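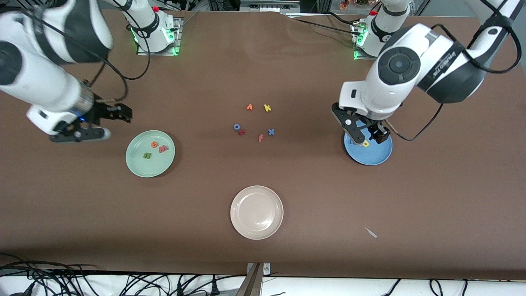

Ticket 1912: Newsletter goes out twice to part of the list
Opened 2018-11-30
Product: Fotumeck Mailer
Status: waiting on support

Hi again! Me with the double newsletters. I run the Asinholm mailing list (300 subscribers, mostly people who want the bus changes and the choir dates) and on the last send 57 of them got the same email twice, four minutes apart. I've had some grumpy replies, so I'd love to get this fixed before the next one goes out.

What I've tried so far

Looked for duplicate addresses. I exported the list and sorted it in a spreadsheet. Found two, deleted them, sent a test. Still doubled.

Turned off the "resend to unopened" option. I thought I had it there, but it was off already (it's been off since June, when I moved us over from Dukley).

Checked the groups. OK, this is where it gets interesting! The import from Dukley made a group called "Main (1)" next to my normal "Main". It has 57 people in it, and all of them are in "Main" too. I send to both because the form ticks every group by default.

Unticked "Main (1)" and sent a short test to everyone. I asked for replies and got 40 back, all saying they only got one copy. So that works for now, but the box ticks itself again every time I start a new draft, and I know I'm going to forget.

Tried to delete "Main (1)". I get "Group in use by a scheduled item" and no hint about which item. My schedule page is blank. I logged out, tried a different browser, same message.

What I need from you

Can you see what's scheduled against that group on your side? I did have the Xiong calendar plugin hooked up for a while and removed it, so maybe it left something behind. I don't mind if the group gets wiped, just please leave "Main" alone!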